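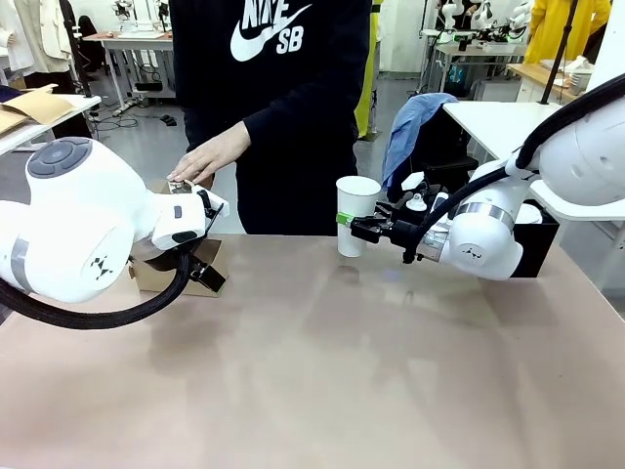 zada_moves
Packing question for the small box people. I've got 20 of these to get through before the move to Ballard on Wednesday, and I keep going back and forth on the flaps. The little brown one on the big table still has its flaps partly open, hand on top, and that's my whole problem – do you fold them over each other or just tape? Paper cups are going in, plus kitchen odds and ends.

deveck
Tape. Always tape. Folded flaps pop open the second you stack anything on them.

esteban200
Disagree with deveck! I've folded for three moves and only lost one box (it got rained on, so not the flaps' fault). Tape the bottom twice and fold the top, then you can get back in when you need a cup.

deveck
One box is one too many lol. A roll of tape costs less than a coffee.

zada_moves
Ok but do the cups go in upright or nested on their side?

esteban200
Nested, in a bag, on top of everything. Mine got squashed under a toaster once.

deveck
Fine, we agree on that. Still tape it though – 6 inches past each edge.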